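Cabinet door, planner side, still December

Last updated: 16:50
4 min read

Right, picking up from where I stopped before lunch. Gonçalo's merge went in first thing, so the whole-body controller is now taking its targets from the new Flolto planner instead of my old waypoint script (RIP, it served us well). I re-ran the door task on the kitchen set with 30 different seeds and left the cabinet pose randomised, because Belmiro wanted to see whether the handover between base and arm still goes funny when the base has to turn.

It does go funny! But only on some layouts, and I think I've finally got a handle on why. The planner picks the left arm for the door, fine, and then keeps the right arm in the collision set at its rest pose even while the controller is moving it about for balance. So the two halves disagree about where the right wrist is.
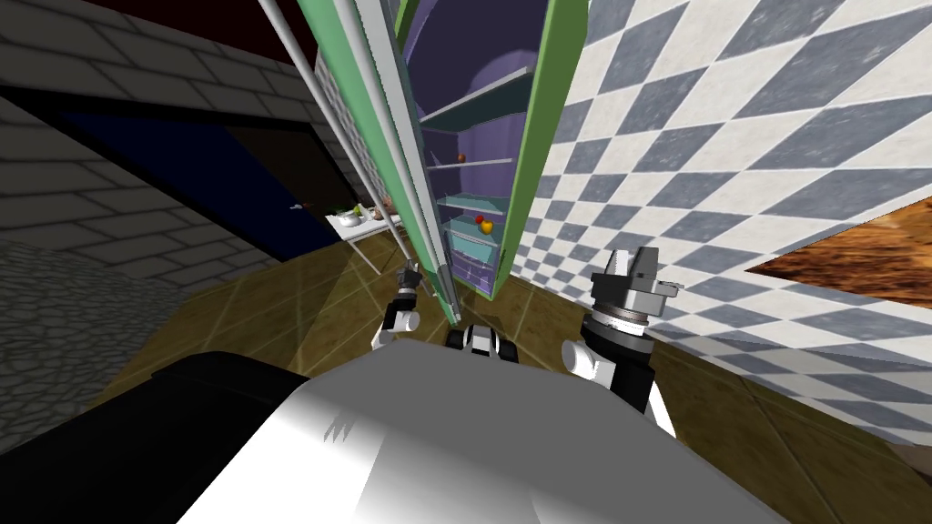
Head view, left gripper at the lower end of the cabinet door, right one empty.

Spent far too long in the logs after that. Planning call was 758 ms on the good seeds, which I can live with, and 1,444 ms on the worst one, which I can't. Borislav reckons most of that is the planner re-checking the shelves every time it samples, fruit and all. He's probably right, he wrote the checker. I tried turning shelf contents off for the approach phase and putting them back once the door is open, and the bad seed stopped timing out. Haven't checked what that does to pick and place afterwards, so DON'T merge it yet please (Tiago, looking at you).

Other thing: the glass. We had the see-through materials swapped in for the perception runs and I forgot to swap them back, so half my afternoon was the depth filter arguing with itself.

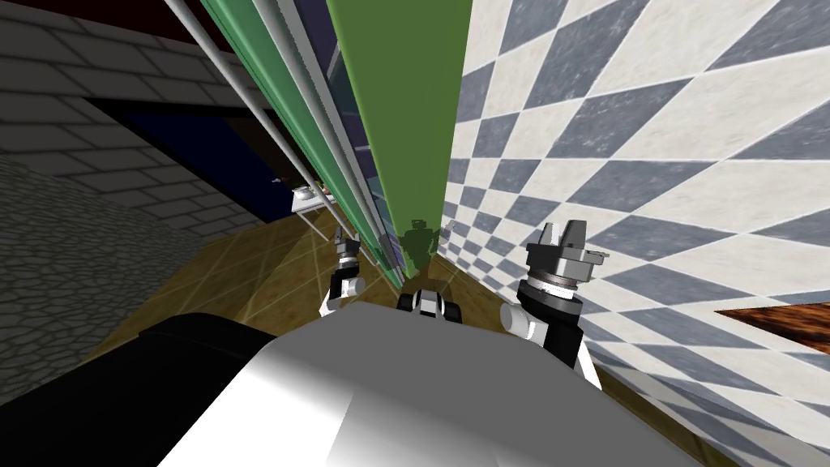 Anyway I've put a flag in the config for it, render_opaque, default true, so if you want glass you have to ask for it. Kourosh says the Brovurberg branch already has something like this under another name. If so, use his and bin mine, I'm not precious about it.

Then a quick go at the wrist view. The segmentation net keeps giving me little blobs on the floor tiles and calling them graspable, mostly where a dark square meets a light one. I masked out the fingers with the URDF projection and that helped a bit, then bumped the minimum blob area to 50 pixels and that helped a lot more. Might be too blunt for small stuff though, need to try it on a grape or something.
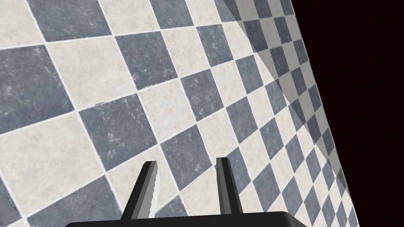 Wrist view over the tiles, nothing between the fingers.

To do when I'm next on this:
- send the controller's right arm state back to the planner every tick, not just at the start
- rerun the same 30 seeds, same machine
- ask Gonçalo what "soft_hold" is meant to do, it's in his yaml and I can't find anything reading it

Kettle needs descaling again btw.

3 comments
2 shares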